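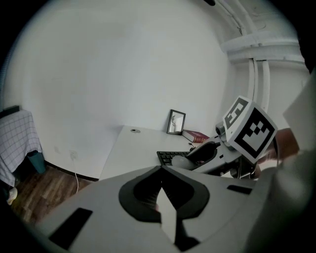
Can the Butach recipe collection tell you how people in Arboleda cooked in the past?

Only in part. It can tell you what people wrote down and kept, and that is a smaller thing.

Butach Recipe Cards, README

Read this before you load the file. I have seen two write-ups that used an earlier copy and both of them made claims the cards can't carry.

What is in it

1,601 recipe cards, typed up from boxes and binders lent by households in Arboleda and the farms toward Durkholm. One row per card. The main file is cards.csv, and the scans are in a separate folder that you have to ask for, as some of the backs have addresses and phone numbers on them.

Columns

card_id - a plain number. Gaps are cards withdrawn by the family that lent them.
box - which box or binder the card came from, 1 to 52.
title - as written, spelling left alone. "Choclate" stays "Choclate."
ingredients - as written, separated by semicolons.
method - as written. Blank on a lot of cards. Many people only wrote the ingredients and an oven setting.
credit - the name on the card, if there is one ("from Aunt Dee"). Do not read this as the author. See below.
decade_guess - a guess. See below.
clipped - Y if the card is a cutting from a newspaper or package pasted on, N if written or typed by hand.
stain - 0, 1 or 2. Don't use this one.

How it was made

Fidelina Alvarado collected the boxes and typed most of the cards. I typed the rest and checked a sample of hers, and she checked a sample of mine. We disagreed most often on fractions, where a faded 1/2 and a faded 1/4 look much the same. Where we could not settle it the amount is followed by a question mark. Please don't strip the question marks out in cleaning. The Ralley copy did, and it now has a sponge cake with enough baking soda to lift the roof.

The dates

Very few cards carry a date. The decade_guess column came from the card stock, the handwriting, the type of pen and the brands named in the ingredients. Each of these is weak. People used up old card stock for years. A recipe copied out for a daughter names the brand her grandmother bought. I would not draw a line chart from this column and I wish we had left it out, but Fidelina thinks a poor guess with a warning on it is better than a blank. We still disagree.

The credit column

A name on a card can mean the person who made up the dish, the person who passed it on, or the person whose party it was served at. The same lemon bar recipe, word for word, is credited to four different women in four boxes. It also matches a cutting in box 31. I have heard people call these family recipes. Some are. A fair number came off the side of a can.

The stain column

The idea was that a dirty card is a card that got used, so 0 is clean, 1 is marked and 2 is filthy. It sounds good. But one spilled pan can ruin every card in a box, and a cook who knew a dish by heart never took the card out at all. Box 10 scores 2 nearly all the way through and the family says it was in a flooded basement. The column stays in so that old scripts don't break.

What is missing

Everyday food, mostly. Desserts and pickles fill the boxes, and there is very little on beans, eggs or what to do with leftovers. That doesn't mean people lived on cake. Cake needs measuring, so it gets written down.

Also missing: any household that didn't keep cards, didn't write in English or Spanish, or didn't want to lend them to us. We asked at the November church supper and through the library, and the people who came forward were the sort who come forward.

Things I would trust it for

Spelling and wording of home recipes. How units are mixed on a single card. How newspaper recipes get copied and changed by hand - boxes 12 through 19 are good for that.

Fixes

Send the card_id and what you think it should say. If it's an amount, ask for the scan first. "It wouldn't taste right" is not enough to change a card, and plenty of these probably didn't.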